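Small laundry, happy laundry!

I love a tiny laundry. Ours in Mistengate is so narrow you can touch both walls, and it still gets through a family's washing every Sunday, so here are my favourite habits for keeping it moving.

Start with a clear spot for sorting. Any smooth, wipeable top will do, and I go through the small whites there before anything else (one stray sock in the darks and you'll be kicking yourself).
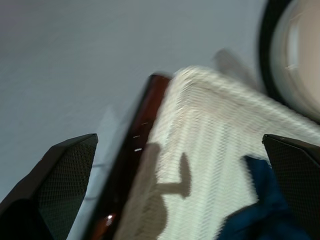 White ribbed cloth on the grey tabletop.

Next, give the washer some love. Wipe the rubber seal with an old face cloth, get right down into the fold, and check for coins and hair ties while you're there. My neighbour Narendra Agarwal swears by a spoonful of bicarb on the cloth and I'm a convert! Pull out the detergent drawer every 2 weeks too, and scrub the gunk from the corners with a toothbrush.

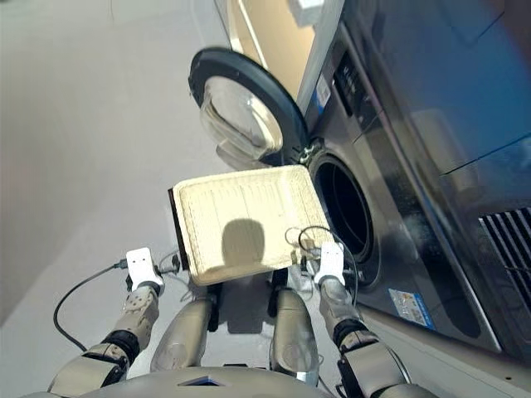
Should I leave the washer door open between loads?
Leave it ajar for a few hours so the drum and seal can dry out, and keep it shut if you've got little kids or a curious cat.

Now for baskets, my favourite bit. Choose one light enough to carry full, with a weave that lets air through, and run your hand around the inside for snaggy ends before any knits go in. Reds and oranges get a cold wash of their own at our place the first 4 times, then they can join the other colours. Heavy navy things go on the line inside out so the sun doesn't fade them.
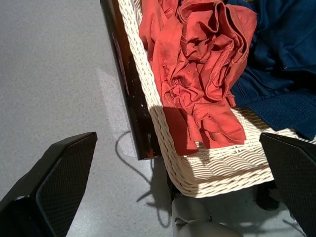
Orange and navy in the white woven basket, with the sun on it.

Filed under: Laundry, Small Spaces, Cleaning Colours
Contact us | © Sturna Home Tips | Back to top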